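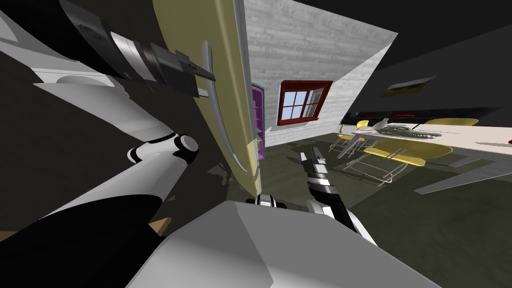 Color words that double as the names of metals have been a small embarrassment for accounts of basic color vocabulary. The usual account says that a word such as "silver" started out as the name of a substance, was borrowed for the look of that substance, and has since become an ordinary color term for many speakers of English. The evidence for the last step is thinner than the number of citations suggests. Consider the curved handle in Figure 1. Asked for its color, most readers will say "silver," and they will say it of a computer rendering, where there is no metal of any kind. It is tempting to conclude that the word has come loose from the substance. But the speaker may be doing something simpler, which is guessing what the handle would be made of if it were an actual handle, and naming that. A single naming response cannot separate the two, and a good part of the literature we review below rests on single naming responses.

3.1 What the listing data can and cannot show

Our first source is the collection of secondhand listings from Prisasano, coded by Marleny Salazar and Nhung Hà. After duplicates were removed, 3422 listings contained at least one of the words "silver," "gold," "bronze" or "copper" in the title. Earlier work with similar material treats every such word as a color term unless the seller also gives a purity mark or a weight. We doubt that this is safe. A seller who writes "silver teapot" may be describing a color, claiming a material, or hoping that a buyer will read the second where only the first can be defended. The last group can't be found by searching for purity marks, for the obvious reason that its members leave them out.

We therefore drew 800 listings at random and read them in full, including the body text and any replies to questions from buyers. In many cases the body text settled the matter ("silver tone," "plated, see wear on base"). In others it did not, and no amount of rereading made it do so. The two coders first tried to assign these to one side or the other and agreed no better than we would expect from a shared habit of guessing. They then recoded them as undecided. We report them that way, and we would ask readers to be wary of any table of metal words in which the undecided column is missing. It is unlikely that other sellers are so much clearer than ours.

A further problem is the drop-down menu. Prisasano asks sellers to choose a color from a fixed list, and the list includes "silver" and "gray" but has nothing between them. Some of the agreement that looks like shared vocabulary is agreement with the menu. When sellers typed a color of their own in the title, the wording was a good deal looser: "silvery gray," "sort of pewter," "metal colored," and in one case "shiny." We looked only at titles for this reason, though we can't rule out that some sellers filled in the menu first and carried the word up into the title.

3.2 The naming task

The second source is a naming task run in October by Mỹ Tạ with 40 adult speakers. Each speaker saw a set of painted cards and cloth swatches and gave a name for each one. The glossy cards drew "silver" and the matte cards drew "gray," which repeats an old finding and should surprise no one. The more interesting claim in the literature is that speakers also use "silver" for matte surfaces as long as the shape suggests a metal object. We had hoped to test this and must report that our design was not up to it. The shapes on our cards were outlines of spoons, keys and hinges, and several speakers named the object before they named the color. Once a person has said "key" aloud, the next word is no longer an innocent observation about paint.

We make this point at some length for the reason that the best-known version of the claim has the same flaw. The study usually cited, as far as can be made out from its short methods section, showed outlines in a fixed order with the plain patches last. Speakers who had already said "silver" for a spoon shape would be inclined to go on saying it. Diệp Tôn reran our own cards with the plain patches first, using 9 new speakers, and the supposed effect of shape shrank to something we would be unwilling to put in a sentence without an apology. Nine people are too few to settle anything. They are enough to make us uneasy about a result that has been repeated for years with hardly a second look at the order of the cards.

3.3 Is "silver" simply light gray with a shine?

A common fallback is to define the word by appearance alone: silver is light gray plus gloss. This has the attraction of being testable and the drawback of being wrong in at least two directions. Hair is called silver when it is not especially glossy, and a wet gray sidewalk is glossy without being called silver by anyone we asked. Defenders of the definition say that hair is a special case, kept alive by politeness and by poetry. Perhaps so. But a definition that needs a special case for one of the most frequent uses of the word – in the listing data hair dyes and wigs turn up again and again – is not yet doing much work.

Vy Bùi has suggested that we should stop asking whether the word is "really" a color term and ask what speakers will accept as a correction. If someone says "the silver one" and is told "it's plastic," do they take the word back? In a handful of informal trials they did not, and one speaker was plainly puzzled to be told. If someone says "a silver ring" and is told the same thing, they do take it back, often with some annoyance. The position of the word seems to matter here, and so does the price of the object. We find this more promising than another round of color cards, although informal trials carried out by people who already favor the idea deserve the same doubt we have applied to everything else in this section.

Gold behaves differently and is left to Section 4. Bronze and copper were too rare in the naming task to say anything useful, and we have resisted the urge to pool them.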